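Thread on two months of a two-arm cell in our returns room, written up for the people who keep asking me at lunch. I run the bench next to it. Opinions are mine, not the firm's.

1/ Background. Drurkbridge takes back tableware and small kitchen goods for several shops. Every returned piece gets unpacked, checked, sorted by grade, and racked or boxed. Until April the whole job was done by hand, at five benches.

2/ Volume is about 2000 pieces a week. It sounds low until you remember that no two boxes hold the same set. A plate, then a mug with no box, then a tray, then something with a door and a lever on it. Fixed tooling was never going to work here.

3/ The cell is two arms on one table, parallel grippers, common controller. Flornix did the integration. The scheduling software on top is called Silance. I had no say in either name.

4/ What the arms do: pick a piece, present it, place it. What they do not do: decide the grade. Grading stays with a person, who looks at the piece and taps a screen. That split was argued over for most of the winter and I still think it was the correct call.

5/ Plates were the first class we signed off. You grip at the rim and the rack does the aligning. The opening between jaws is the parameter that matters. Too wide on approach and you touch the neighboring plate. Too tight on close and a thin glaze chips. We ended up with a separate close force for each plate family, stored by item code.

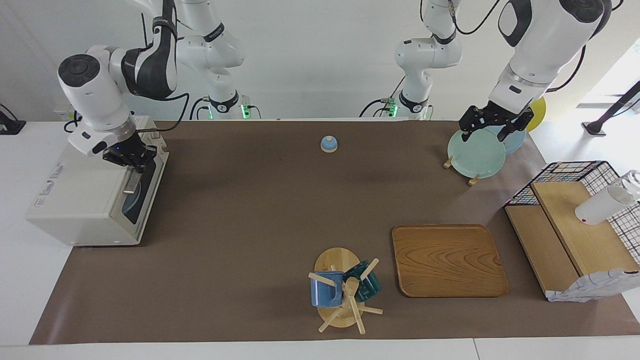 Mixed-item layout on the brown mat. Left arm on the green plate in the rack, right arm by the countertop appliance.

6/ The mat gets more questions than the robots. It cuts glare from the white tabletop, and it gives everyone a shared boundary. If a piece is on the mat, it belongs to the job. If it is off the mat, it belongs to whoever put it there. Before this rule we lost a lot of pens.

7/ Mugs are harder than plates. On a tree, the handle direction decides whether you can lift without swinging the body into a peg. Two mugs back to back is fine. Add a third between them and the planner slows right down. So we changed the loading instruction and left the planner alone: leave a free peg beside each mug where you can.

8/ That is a small change, but notice who it lands on. The person loading the table now arranges things for the arm's convenience. Multiply by every item class and you have a new skill with no name and no line on the pay scale. We raised this. More below.

9/ Flat trays: pick from the short side, never the long side. A raised edge helps. A tray with no raised edge goes straight to manual.

10/ Anything with a door: manual for now. The arm can approach it. We have not released the door-opening routine to production, and I would want another month of test data before signing it.

11/ Soft items: manual. Cloth draped over an edge is still the most reliable way to get a bad depth reading in our room.

12/ Staffing. Nobody was let go, and I know how that sentence gets used, so here are the details. Five benches became three benches plus the cell. Two people moved to grading full time. One of them likes it. The other asked to go back to unpacking after a few weeks and was moved back.

13/ The one who stayed is Sayaka Sasaki. Her view, with permission: grading all day is less tiring on the shoulders and more tiring on the eyes. She asked for a 30 minute rotation between the screen and a standing task. The first schedule from Silance had no rotation in it at all. It does now.

14/ Lifting has gone down. Repetitive wrist work has gone down a lot. Time spent waiting has gone up, which did not appear in any of the planning documents. When the cell faults, the grader has nothing to grade. On the old benches one person's problem stayed on one bench.

15/ Faults. Most are dull. A piece set down slightly outside tolerance, a cable that has worked into a bad position, a gripper pad that needs cleaning. Clearing one takes a minute if the person nearby is trained. In the first weeks only Flornix and I were trained, so a one-minute fault could cost a coffee break. Everyone on the shift is trained now. Should have been day one.

16/ Pace. The cell is slower than a good unpacker on any single piece. It is steadier across a shift. People hear "slower" and ask why we bothered. The answer is the last hour of Thursday, when the late delivery comes in and everyone's hands are done.

17/ On targets: management wanted a per-person rate pulled from the cell log. The log records the cell. It does not know if a grader paused to think or paused for a jam. We asked for that report to be dropped, and it was. If your site is installing something similar, read the log fields before anyone builds a dashboard on them.

18/ On pay: loading for the arm is now written into the bench job description, with a training grade attached. It took longer than commissioning did. The grade is modest.

19/ Next up is the Mthembu line, all stoneware, heavier and with thicker rims. Current jaw pads are marginal on it. New pads are on order – no delivery date yet – and until they arrive that line stays on the hand benches.

20/ Replies are open for questions on fixtures, loading rules and shift layout. I can't share the force tables, they are tied to customer item codes.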